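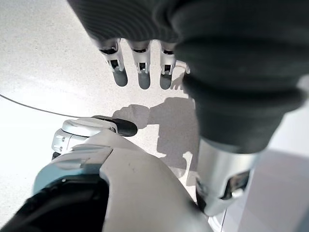
Ate at Munasinghe in Trolcombe again last night and want to put down some notes on the Sri Lankan food there, starting with the drumstick curry. Drumsticks are the long green pods of the moringa tree. The kitchen cuts them to finger length and simmers them in thin coconut milk with turmeric and curry leaves. The pods have ridges running down them, a good deal deeper than the faint ones on that dark gray robot hand, and they stay tough however long you cook them. You split a piece, scrape out the soft part with your teeth and leave the rest on the side of the plate.

They give you a small bowl for the skins. Use it. My first time there I tried to chew the whole thing.

The address is 3541 Misham Road, next to the tire shop. Parking is in back. The sign is small and the door sticks.

The cook is Rizwan Sivakumar. He grew up eating the northern style, Jaffna food, and the menu leans that way. More chili, roasted curry powder, plenty of crab when he can get it. The crab is not on the printed menu. Ask when you sit down.

If you have only had Indian food before, the first thing you'll notice is the curry powder. For the dark curries he roasts coriander, cumin, fennel and the rest until they are well browned, then grinds them. It tastes closer to coffee than to anything from a supermarket jar.

The dhal is the mild one. Red lentils, coconut milk, a spoon of fried onion and mustard seed on top. Order it with everything. 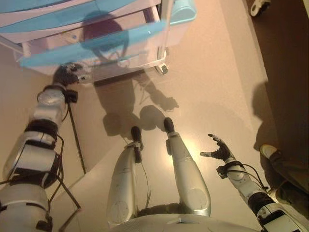
String hoppers are served at breakfast and again after 5. Rice flour dough goes through a press into loose nests on little woven mats, and the mats are stacked and steamed. The strands are fine, much nearer to the thin dark wire down the inside of that robot's leg than to the black cables hanging off its arm. You get a pile of them with dhal, a coconut milk gravy called sodhi, and pol sambol.

Pol sambol is fresh coconut pounded with red chili, onion, salt and lime. Some cooks add dried fish. Rizwan does it both ways, so say which you want if you don't eat fish.

He uses red rice flour for the hoppers on weekends and white during the week. I prefer the red. It has more chew and a nutty taste, and it holds up better under the gravy.

Eat them with your hand. A fork just pushes them around.

The kottu is good but I'd skip it on a first visit. It is chopped flatbread fried on the griddle with egg, vegetables and curry, and it will fill you up before you get to anything else. Take one home. 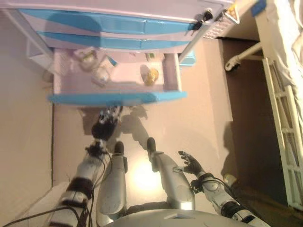 It reheats well in a dry pan. Don't microwave it, the bread goes rubbery.

Rafia Talpur came with me this time. She cooks Sindhi food at home and has opinions about rice. She thought the yellow rice was a little heavy on the clove and I agree. She had no complaints about the eggplant moju, which is fried eggplant in a sweet and sour mix with vinegar, mustard and green chili. She ordered a second plate of it.

Desserts: watalappan, a steamed custard of coconut milk, eggs and dark palm sugar. Cardamom in it, cashews on top. They make one tray a day, and by eight o'clock it is usually gone. Have them hold you a piece when you order your mains.

The tea is strong and comes with milk and sugar already in it unless you speak up.

A few people asked where to buy the ingredients. Clallico, the grocery across from the library, has frozen drumstick, fresh curry leaves and roasted curry powder. Their curry leaves come in on Thursdays. Frozen grated coconut is in the far freezer, under the fish. Let it thaw fully before you pound it for sambol.

Two dinners with tea and a shared dessert came to less than we paid for pizza last week.

Closed Mondays, and closed for two weeks in July. Going back for the crab before then. Will add to this thread if I get it.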